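The Neranis came with a two-week trial, and by the second morning my sister had already decided against it. She ran the fruit counter at Wullthorpe market and had done so since our mother's knees gave out, and she did not see why a thing you held in your fist should know more about an orange than she did.

I was the one who had signed for it. The rep from Beslow had caught me at closing time, when I was tired and agreeable, and had explained that it was really a very simple kit – a gripper you carried by hand, a charging stand, and a service plan with someone on the phone until eight. You picked up your fruit with it just as you always would, for a week or so, and the people at Beslow took what the gripper had felt and seen and taught it to an arm. The arm would come in March, if we wanted it, and it would pack boxes while we slept. The whole business cost 3,000 down and 40 a month, and I had nodded at that as though it were the price of a sandwich.

"And who teaches it which ones are good?" my sister asked.

"You do," I said. "That's what you'd be paying for."

"I'd be paying to teach it?"

I had to admit that this was so, and I put the kettle on, as our family does when somebody has made a point.

Still, she was curious, and she hated to be thought of as a person who wasn't. So when Beslow invited its trial customers to spend an afternoon at the workshop, she put on her good coat and came along. It was a big, bright place with railings upstairs and long lights over the floor, and people going quietly about their own affairs. They gave her one orange to begin with. She looked at it for a good while, the way she looks at a man who says he has exact change.

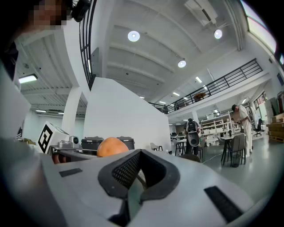 "You're squeezing too soon," she told the young woman from the training desk, who had offered to show her how it was done. "You want to come in as if you hadn't made up your mind about it yet."

The young woman wrote that down. I saw her do it. Then she asked my sister to say it again, slower, and what did she mean by too soon, and would it be the same for a lemon? My sister took off her good coat.

We missed the early bus, and then the one after it. On the way home she held her bag on her lap and talked the whole distance about pears, and whether Sfakianakis across the aisle had heard of the trial, and how he'd sulk if we got an arm before he did. I said we hadn't agreed to anything yet.

"No," she said, "but they'll want me back for the peaches."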